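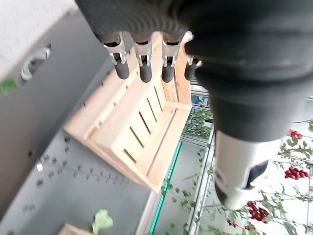 Last changed: 2018-01-29

Search tickets Enter a keyword

Ticket 347: Rolis exports every invoice twice
Status: Closed, workaround
Site: Rirkbridge office

Reported problem: The month-end export from Rolis to the Sial ledger sends each invoice two times. Customers are getting two bills. One of them, Idisport, paid both, and accounts would like it noted that they were in no hurry to raise this ticket.

Entry 1. Asked the reporter to restart. Reporter had restarted. Asked the reporter to restart while I listened on the phone. Same result, with sighing.

Entry 2. Ran the export by hand on the test ledger. 119 invoices in, 119 invoices out. Marked as "cannot reproduce" and went to lunch. Ticket was reopened before I had found a fork.

Entry 3. Ran it on the live ledger with sending turned off. Doubles all the way down. Compared settings between test and live. They match, apart from the logo, which is stretched on live and has its own ticket (191, open since October, please stop adding to it).

Entry 4. Called Rolis support. Was told the software is working as designed. Asked who designed it. Was given a reference number.

Entry 5. Looked at the scheduler on the live server. There are 2 export jobs, "Export" and "Export NEW use this one". Both are switched on and both run at the same minute. The notes field on the second job says "delete old one after testing". Testing seems to have gone well.

Entry 6. Switched off "Export". Ran the month again with sending off. Single invoices. Switched sending back on. Then the customer statements stopped, because the statements job waits for "Export" to finish and doesn't care how NEW anything is.

Entry 7. Pointed the statements job at the new export. Statements are back. Left the old job in place but off, with a note asking the next person to delete it after testing.

Still to do: accounts to refund Idisport. They have asked whether this has to be today.

4 comments 0 shares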